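4.2 Folding on a soft surface

The second part of the study took place in bedrooms. Most of the households we visited did not own a folding table, and in those that did, the table was usually covered with other things. Folding was done on the bed.
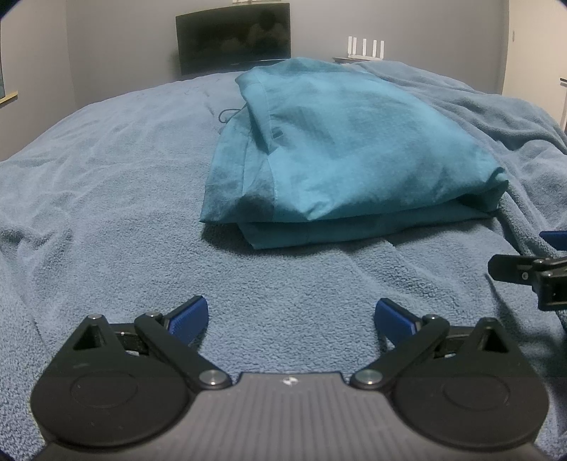

Figure 2. A folded teal garment of thin fabric on a light blue plush blanket. The blanket rises and creases under and around the packet.

4.2.1 The bed as a work surface

Laundry manuals and home economics texts describe folding as a job for a hard, flat surface at waist height. A made bed is lower than that, and it gives. When a person presses down to set a crease, the mattress and bedding sink under the hand and come back up when the hand is lifted. The crease is softer than one made on a table, and the layers underneath can shift while the top one is being smoothed.

Our participants knew this and mostly did not mind. In the interviews, carried out by Hala Sabbagh in June, the bed was described as the natural place for clean clothes. It is close to the closet, it is large enough to hold a full load, and it has to be cleared before anyone can sleep. Several people told us that the last point was the main one. Clothes left in a basket could stay there for days, but clothes left on the bed had to be dealt with by night.

The top layer of bedding made more difference than we had expected. On a tightly tucked cotton sheet, garments slid easily and could be turned by pulling one corner. On a quilt, the stitching caught buttons and hooks. On a plush blanket such as the one in Figure 2, the short pile gripped the underside of the cloth. This helped when a sleeve had to stay in place during the next fold. It was a problem when the whole garment had to be turned, as the blanket tended to move with it and gather into ridges. People then stopped to smooth the blanket, or simply moved to a flatter spot and left the ridges where they were.

4.2.2 Thin fabrics

We asked each participant to sort a mixed load by how hard they thought each item would be to fold. Towels and jeans were put at the easy end. Thin fabrics were put at the hard end almost every time, along with fitted sheets, which we treat separately in Section 4.4.

The difficulty with thin fabric has two parts. The first is that it does not hold its shape while being handled. A towel picked up by two corners hangs as a rectangle. A light shirt or jacket picked up the same way hangs in a twist, and the person has to shake it or lay it down and spread it before starting. The second is that the finished packet has little weight to keep it closed. Flaps lift, corners roll, and lower layers work their way out from under the top one.

All of these can be found in the packet in Figure 2. It is narrow at one end and wide at the other, a strip of the lower layer sticks out along the near edge, and the right corner is rolled and tucked. By the scoring sheet we used, which rates alignment of edges, evenness of width and closure of the packet, it scores 2 out of a possible 100 for evenness and only somewhat better on the other scales. We return to the limits of this sheet in the discussion.

Seams also play a part. A stitched seam is stiffer than the cloth on either side of it and tends to decide where the fold will fall, whatever the person intended. Where a seam is curved, the fold beside it is pulled off the straight. Participants with long experience folded a little to one side of the seam on purpose. Those with less experience folded on it and then tried to correct the edge afterward, which usually disturbed the layers below.

4.2.3 Cords, loops and tabs

Small attached parts were not on our original list of features. We added them after the pilot, when Maëlys Tanguy pointed out that people kept pausing at the same moment, just before the final fold, to deal with something that was hanging out. Cords, hanging loops, care labels and belt ties were the usual causes.

We saw 2 ways of handling them. Some people tucked the loose part inside before the last fold. Others left it outside, as with the thin dark cord loop at the left side of the garment in Figure 2. Tucking gives a cleaner packet but adds a step, and on thin fabric the cord can leave a raised line on the upper surface. Leaving it out is quicker – though a loose loop can catch on the next item when the clothes are stacked.

There was no clear link between the method used and where the clothes were going next. People who stored their clothes in drawers and people who used open shelves did both. Habit seemed to matter more. One participant said she had always tucked cords in and could not say where she had learned it.

4.2.4 What counts as finished

The point at which a person stops adjusting a garment and puts it aside turned out to be hard to code. We had planned to mark it as the moment when both hands leave the cloth. In practice people often went back to an item later, pressing it once more on the way to the closet or folding it over again to fit a gap in the drawer. We therefore recorded the first release and any later contact as separate events.

Standards also differed by type of garment within the same load. The same person who lined up the edges of a dress shirt with care would leave sportswear or nightclothes as a loose bundle. When asked, participants said that such items would not show creases, or that creases in them did not matter. A low score on the alignment scale should be read with this in mind. It describes the packet on the bed and says little about whether the person who folded it was satisfied.

The next section takes up stacking, where an uneven packet has more effect on the items placed above it.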